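Torgate Open Day (robot handling demonstration)

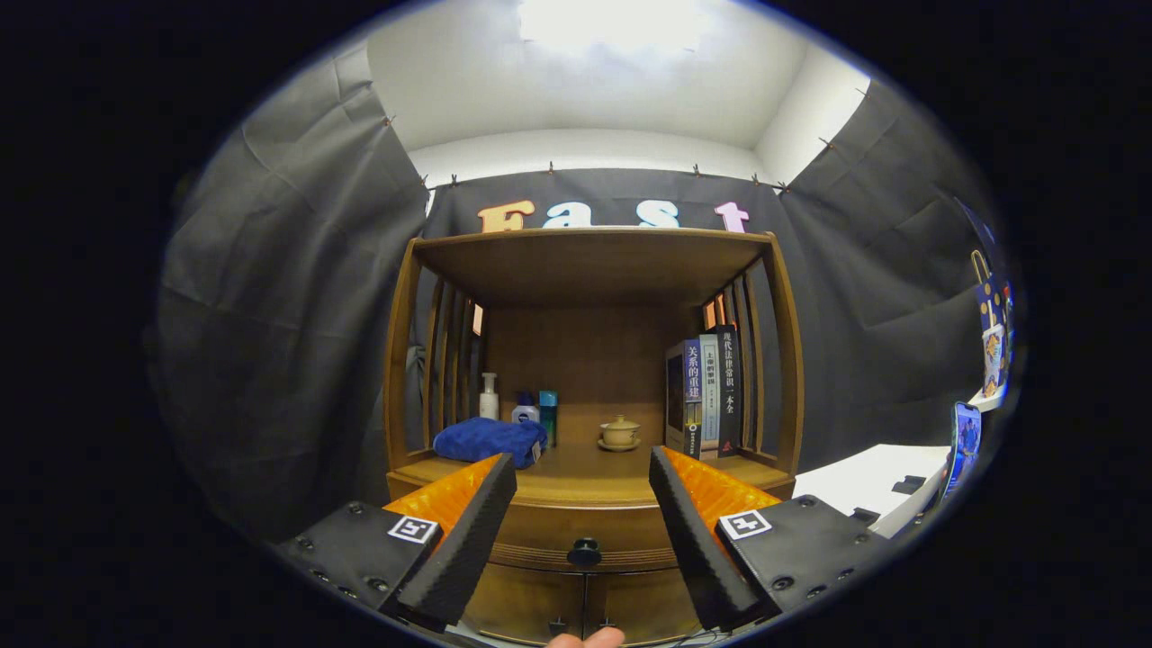

Cabinet station at the Torgate open day, with the jaws of a hand-held gripper in front of the shelf.

The Torgate Open Day was a one-day public demonstration of robot handling methods held at the Torgate works on 25/04/2023. It was arranged by Galtik, a maker of grippers and small robot arms, together with the software firm Kurian. The day covered the handling of household goods by hand-held and arm-mounted grippers, and was open to visitors from local firms, colleges and the general public. Attendance was limited to 81 people by the fire rules for the building.

Background

Galtik took over the ground floor of the Torgate works as a test site for its gripper range. Earlier visits had been by invitation and dealt mainly with parts handling for packing lines. The open day was the first to be given over to objects found in the home. Kurian supplied the software used to turn recorded hand movements into paths that an arm could follow. The joint project was known as Elach, a name also used for the file format in which the movements were stored.

Layout

The hall was divided into 3 stations, which visitors passed in a fixed order. The first dealt with furniture and shelves, the second with drawers and doors, and the third with a fixed arm working behind a guard rail. Groups were let in at set times and given a short safety talk at the entrance. Bags and coats were left in a side room.

The furniture station was built around a wooden cabinet with an open upper compartment, slatted side panels and a pair of doors below. Dark grey fabric was hung behind the cabinet and clipped along its top edge. Large cut-out letters spelling "Fast" stood on the top board. The compartment held a folded blue towel, toiletry containers, a small beige teapot on a saucer and a row of upright books, among them volumes with Chinese titles on their spines.

The goods differed in the demands they placed on a gripper. A towel has no fixed shape and must be pinched or scooped. A teapot on a saucer must be lifted without tilting, and the lid is not held in place. Books standing side by side leave little room for a finger between them, so that a volume normally has to be tipped forward before it can be gripped.

Equipment

The hand-held tool had two facing jaws, each with an orange textured pad on the inner face and a black textured finger cover. The jaws were carried on flat black plates, and each plate bore a square black-and-white marker. The markers allowed the opening between the jaws to be worked out from the camera view alone, with no separate sensor in the hinge. The camera was fitted with a wide-angle lens, giving a round field of view with dark corners.

The arm at the third station used the same pads and covers as the hand-held tool. According to the Galtik handout, matching the contact surfaces was necessary if movements recorded by hand were to be of use to the arm. Pads were treated as wearing parts and were to be changed after 70 hours of use.

Programme

Each group spent up to 7 minutes at a station. Staff first carried out a task with the hand-held tool and then offered it to visitors. The tasks at the furniture station were to take a book from the row, to move the towel to the other side of the shelf, and to lift the teapot together with its saucer. The last of these was shown by staff only. Between groups the goods were put back by hand, and their order on the shelf was changed.

Recordings made by visitors were kept only where a consent form had been signed at the entrance. Unsigned recordings were deleted at the end of the day.

Reception and later events

Written comments were collected at the exit. Most concerned the weight of the hand-held tool, which visitors found tiring to hold level at shelf height, and the noise in the hall, which made the talks at the second station hard to follow. Several asked for more time with the fixed arm.

A smaller session for college groups followed in July. The cabinet station was kept, while the drawers and doors were replaced by a sink and worktop. The Elach file format was revised before that session, and recordings made at the open day had to be converted before they could be replayed.

See also
Parallel-jaw gripper
Fiducial marker
Learning from demonstration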